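Grummont Opens Its Pen Cup Drive for the New Year

GRELLSTEAD, 1 January 2024 – Grummont, the family-run maker of desk goods, is delighted to start the year by inviting every school, library and front office in Grellstead to clear off a table and give its stray pens a proper home.

The Pen Cup Drive began last July at our Atdale shop, when we handed out 400 plain white cups to anyone who asked, and we were so touched by the letters that came back (many of them written, we like to think, with a pen that had just been found) that we have set aside 600 more for this winter. That will bring the total to 1000, a number that still makes us smile. 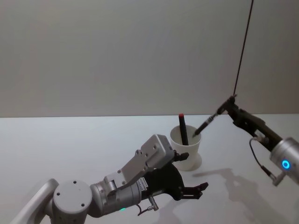 A good cup doesn't ask much of you. Stand the markers and pens up in it, keep it within easy reach, and put each one back when you're through. We suggest going through the cup every month or so and parting kindly with anything that has dried out.

"My own desk was a sorry sight for years," said Lingyun Fu, who runs the Atdale shop. "Now I have one cup and I know where my red marker is, and I can't tell you how much nicer my mornings are!"

Cups are free, with a limit of 2 per household, and can be picked up at the Atdale shop or at the Shin branch during regular hours. Schools and offices that need more are warmly invited to stop by and ask at the counter.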